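Chapter 6
Rules for Sharing a Table

When I started teaching this course at Urncombe, I opened with the big safety standards, and by the second page half the room had glazed over. So now I start with dishes. A rack, a few plates and two arms on one tabletop will get you into nearly every argument this chapter covers, and you already know what a good result looks like because you've put plates in a rack yourself!

My old lab partner Josiane Huet kept a written rule for every shared bench: one arm works in the middle, the other stays out of its path, and you decide which is which before anyone presses start. It sounds fussy. Then you watch two grippers head for the same plate (I have, at Millico, and I was the one who'd skipped the rule) and it stops sounding fussy pretty fast. 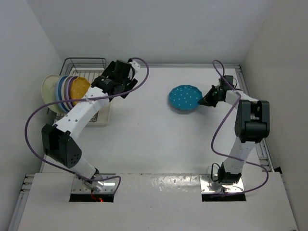
6.1 Who Decides What "Safe" Means?

A standard is an agreement people wrote down. Some are backed by law, some by a customer's contract, and some, like Josiane's, by a sheet of paper taped to a cabinet. We'll read all of these kinds, and I'll ask you the same thing each time — what would you check, and how would you write down the answer so a stranger could check it too?

Take "hold the plate securely." Lovely sentence, useless rule. Where on the plate? A fingertip on each side of the rim is something you can look for, and it leaves most of the dish uncovered.

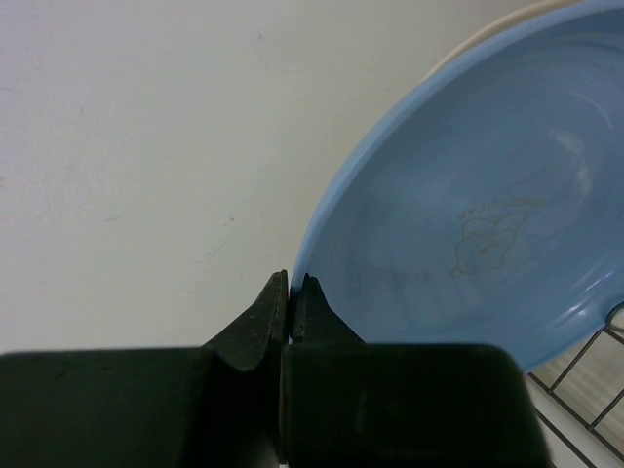

Once you've said where to grip, you still have to say how hard, how fast the arm may travel while it's loaded, and what it should do if the plate slips. Abdul-Rahman Atinga, who taught me to write test plans, made me do each of those as a separate line with its own pass or fail. I grumbled for around 2 weeks and I've done it his way ever since. Try it now with any chore in your kitchen, and keep your list handy — we'll mark it up together in Section 6.2.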